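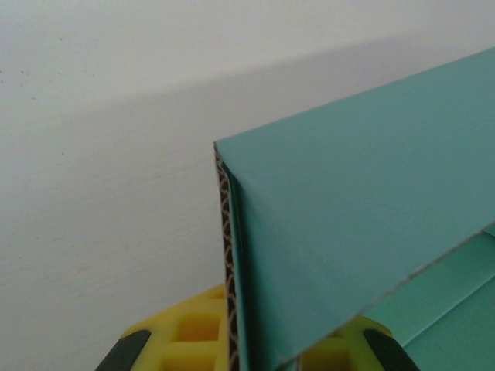

*Page last changed: November 28, 2024*

I love a colored cardboard box. A plain brown one gets shoved in the closet and forgotten, but a teal one can sit against a pale wall in the living room and look as if you meant it – and it'll hold all your wrapping paper besides!

Before you fill one, look at a cut edge. The wavy layer in the middle is what gives corrugated board its strength, so you want it springy all the way along. If it's been squashed flat, use that box for light things like scarves and gift bags.

A few things I do with mine:

- **Dust it dry.** A soft, clean paintbrush is perfect, and it gets into the folds. Water leaves rings on colored board (ask me how I know).
- **Cover the raw edges.** Paper tape, 2 inches wide, folded over the edge so half sits on each side. Rub it down with the back of a spoon. Érica Frota uses leftover bias binding and craft glue, and hers look wonderful.
- **Flatten a tired crease.** Lay the panel on a table, put a clean dish towel over it and stack your heaviest cookbooks on top. I leave mine overnight, sometimes two nights if the corner keeps lifting.

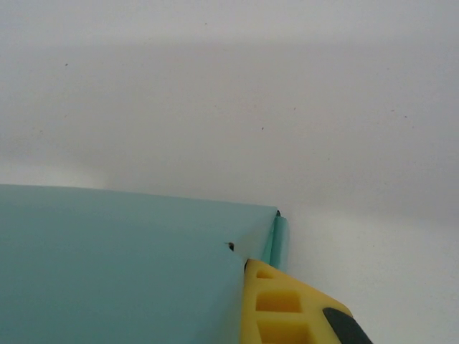 ## Specks on a white surface

White paint and white shelves show every crumb of dust, so I go over them before the box goes back. Start with a dry microfiber cloth. Anything that stays put gets a barely damp one with a drop of dish soap, then a dry wipe. Go gently on matte paint – hard rubbing leaves a shiny patch, and you'll see that far more than the speck.

Leave a finger's width between box and wall so the corners don't scuff the paint.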